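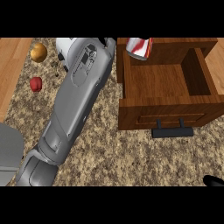 Minutes of the September meeting, Lã Weavers and Spinners Association

The meeting was opened at 6:30 in the evening in the upstairs room of the Ramley library. The chair greeted the members and thanked those who came from Datmont in spite of the road works. Nine members were present. Three members sent their apologies.

1. Minutes of the last meeting

The minutes of the last meeting were read and accepted with one correction. Under point 4, the word "spindle" must be replaced by "shuttle". The secretary has made the change in the binder copy.

2. Money

The balance of the association is 4000 dollars after payment of the room rent for the autumn. The member who keeps the accounts explained that two invoices are still open, one for the printing of the summer leaflet and one for the repair of the big drum carder. A member asked why the repair was more expensive than the estimate. The answer was that the drive belt was also changed, and that the workshop telephoned before doing it. The members accepted this, but asked that in future such telephone calls are confirmed in writing.

The yearly fee stays the same. Members who did not pay yet are kindly asked to do it before the next meeting.

3. Wool order from Viton

The common order from the Viton mill was discussed for a long time. Last year we received the wool in two deliveries and the gray of the second delivery was darker than the first, so that several members could not finish their blankets in one color. It was agreed to write to the mill and ask for one single lot. If the mill can not promise this, we will order only the natural white and dye the wool ourselves.

The order list has now 57 skeins. Changes are possible until the end of the month. After this the list is closed — also for members who only want "one more little skein".

One member proposed to try also the thicker yarn for rugs. Four members are interested. They will make a separate order among themselves and share the shipping.

4. Winter exhibition

The Datmont town hall offers us the same hall as before, with the entrance on the side of the garden. The hall has new lamps and the walls were painted. It is not allowed anymore to put nails in the walls, so the tapestries must hang from the rail. Each member should sew a sleeve on the back of the work, wide enough for a wooden rod. The rods are 90 centimeters long. Who has a wider piece should tell the secretary in time, so that two rods can be joined.

There was no agreement about the sale of works. Some members want a price on every label. Others think that it looks like a market. The chair proposed a printed list at the door, for visitors who ask. The vote was six for the list, two against, one without opinion.

5. Beginners' course

The course will have five evenings of 90 minutes. It will begin with the small frame looms, and the floor looms will be shown only on the last evening. Two looms have loose pegs and must be glued before the first evening. Participants bring their own scissors and a large needle. The text for the library notice board was read aloud and shortened.

6. Other matters

The key of the yarn cupboard was not returned after the August open door. Please look in your bags and coat pockets.

A member brought madder roots from her garden and will give them to whoever wants to dye with them. They must be dried first.

It was asked if the meetings could begin half an hour earlier in winter, for those who take the bus to Datmont. The secretary will ask the library if the room is free at 6.

The meeting was closed at 8:15. The next meeting is in October, in the same room.

Written by the secretary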